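Tipoki Handheld Gripper Project
Section 4: Fault Report, Right-Hand Cable Dropout

4.1 Background

The Tipoki rig records a person doing tabletop tasks with one gripper in each hand. Each gripper has two fingers and a cable that carries power and the finger position signal. The task set for this stage was moving a power strip on a white board. On Tue 7 July the right channel began to lose its signal in the middle of runs. This section covers the fault, the search for the cause and the changes made.

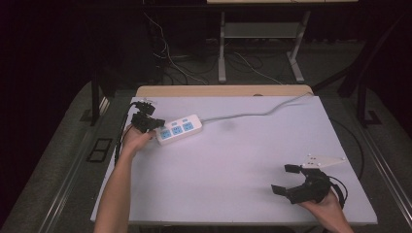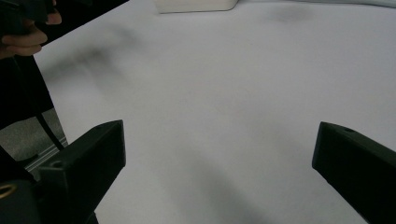
Tayla Quinlan read the first draft of this section and objected to the word "dropout". Her point was that the signal never went away. The logger kept writing the last good finger position, so the file looked complete and the gripper seemed to stand still while the hand was closing it. She asked that it be called a frozen value. We have kept the old title to match the lab log, but her account of the fault is the correct one.

4.2 What the logs showed

Of 33 runs, 2 were plainly bad on playback. The rest passed the length check, which only counts lines. A second check was written to flag any run where the finger position stayed exactly the same for more than 200 ms while the gripper itself was moving. It flagged nine more. Four of those were real pauses by the operator and were put back.

4.3 Cause

The fault could be repeated by turning the wrist outward and reaching across the board. This pulled the cable sideways at the plug. With the cable held slack by a second person the fault did not appear in 30 tries. The plug shell was opened and one signal wire was found cracked at the crimp. The Bument logger software treats a missing packet as "no change" and raises no warning.

4.4 Safety note

In recording, the frozen value only spoils data. On the Kesis arm the same signal sets how far the jaws close, so a stale value could keep them shut on an object or a finger. Playback on the arm was stopped until the logger was fixed.

4.5 Changes made

Wire re-crimped and the plug fitted with a strain relief clip.
Logger now writes a blank on a missing packet and sounds a tone after three in a row.
Arm playback refuses any file with blanks in it.

The left cable was made in the same batch and has not been opened. Wiremu Ruawai will replace both before the October trials.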